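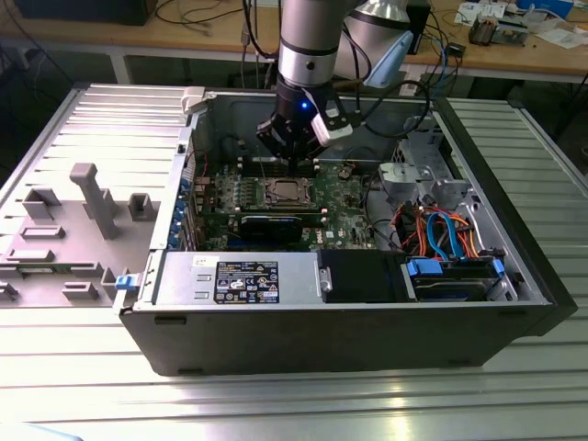
The Talum cell with a Dell tower clamped on its side and the gripper over the memory slots.

Talum Bench Cell
Shared equipment, Sarcombe Workshop
Status: available to trained members

Talum is a one-arm cell for taking desktop computers apart and putting parts back in. Crescencio Benítez built it here on evenings starting in March, and it now stays set up in the electronics area. Most of the work done on it so far is memory handling: lifting a module from the fixture board, carrying it to the case, and seating it in the slot. Any member who has done the arm induction can book it.

What you get

Arm with two-finger gripper and wrist camera. The gripper has a blue indicator light. Steady blue means it is powered and taking commands. If it goes red, press the stop and look at the log before touching anything.

Ribbed aluminum table. The fixtures bolt down anywhere along the grooves. Put them back on the pencil marks when you finish, or the next person's saved positions will be off.

Case clamps. These hold a tower lying down with the side cover removed. They fit most mid-size office towers. Slim cases need the short jaws, kept in the drawer with the hex keys.

Fixture board. The flat gray board to the left of the case holds loose parts where the arm can find them. The holders on it were printed in the workshop. The files are in the shared folder under Dulholm, which is what Crescencio called the holder set. Print in gray if you can, as the camera settings were tuned on that color.

Control computer. Starts into the Halász program, a small script runner written for this cell. It has a list of saved positions, a jog screen and a log. There is no simulator.

Specifications

Reach from base: 700 mm
Working speed, default: 300 mm per second
Speed near the case: set lower in the script, please leave it there
Power: standard wall outlet, through the red switch box only
Air: none needed
Build cost in parts, arm bought used: $1,773

Good for

Repeated pick and place of memory modules. Teaching positions by hand. Testing a printed holder before you make a full set. Trying camera settings on shiny metal, of which the inside of a computer has plenty.

Not good for

Loose cables. The arm has no way of knowing a wire is there, and the power leads in a typical office tower lie wherever the last person pushed them. Tie them back before you start. Processors and coolers are also out. The gripper will pick up a processor, but the socket pins will not survive a small mistake. Do those by hand.

Before a session

Unplug the computer and hold the power button in for a few seconds. Clip the ground strap to the metal rim of the case. Clamp the case, then push on it from each side. If it moves at all, tighten again. Load the part you are using into the fixture board and run the script once with the gripper closed and raised, watching the cables at the wrist all the way through. They need slack on the turn toward the fixture board. There is a tape mark on the loop that should stay clear of the case wall.

Open the slot latches by hand. The release script works on some boards and chips the latches on others.

Known problems

The wrist camera loses focus close in. Crescencio has a new mount drawn but not printed.

The holder for long modules is tight in cold weather. Sand it a little if yours sticks, and note it in the log book.

Saved positions drift after the arm is moved by hand with the power off. Run the home routine twice.

Booking

Sessions are 2 hours. Book through the equipment calendar and write what machine you are bringing in the notes. Scrap towers for practice are under the stairs, and anything with a green sticker may be opened. Bring your own memory modules if you care about them, because the practice ones have been dropped.

Questions about the arm or the Halász scripts go to Crescencio Benítez through the workshop message board. Questions about printing Dulholm parts go to the print bench.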